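Our Visit to the Huvel Open Day
A report by Bimla Kandpal, Applied Technology

On Wednesday, October 18, 2023, our class took the early bus out to Plenley for the open day at Huvel, a robotics workshop that builds and tests arms for kitchens and care homes. I had been looking forward to it since August, when our teacher first put the sign-up sheet on the door, and I will admit I was the first name on it (in green pen, which she made me redo in blue).

The building is an old dairy and still has the white tiles in the hallway. We were met with tea and a plate of very good date slices, and then split into 2 groups. Mine began upstairs with a talk about how a robot arm learns a job. I had always imagined somebody typing in every single movement, but at Huvel a person guides the arm through the task again and again, and the recordings are used to train it. For one simple job they had collected 400 of these recordings, and the engineer told us she would have liked 1000! I thought of my own piano practice and felt rather ashamed of myself.

After that we went down to the demonstration room, which was my favourite part of the day by a long way. The arm there is called Tamuno, and the program that runs it is called Bridach. The staff have a score sheet beside the door, and the best result so far on the dish-handling jobs was 88 per cent, written in large letters and coloured in with highlighter. We were allowed to stand behind the yellow line and ask whatever we liked, and I'm afraid we asked a great deal.

What surprised me most was how much the small camera near the gripper matters. It travels with the arm, so whenever the arm swings quickly its picture smears, and the program has to make sense of it anyway. Shiny white surfaces are hard too, as reflections can be brighter than the things it is meant to find. Our guide saved some camera views for us to take back to school, and I have put one in this report.

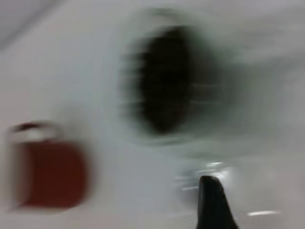 Figure 1. Wrist camera view during a movement, with a red object, most likely a cup, at lower left and the black gripper finger at the bottom.

I like how the colour holds up even when the outlines have gone soft. When I asked about this, the guide said colour is a help but a poor thing to lean on, and that they like to change the cups often so the arm doesn't get used to one.

We finished with questions over lunch and caught the bus with hardly a minute to spare. I would like to thank everyone at Huvel for being so patient with us, and my mum for the lift home from school. Next term I hope to build a small gripper of my own, starting with one finger that moves and one that stays still.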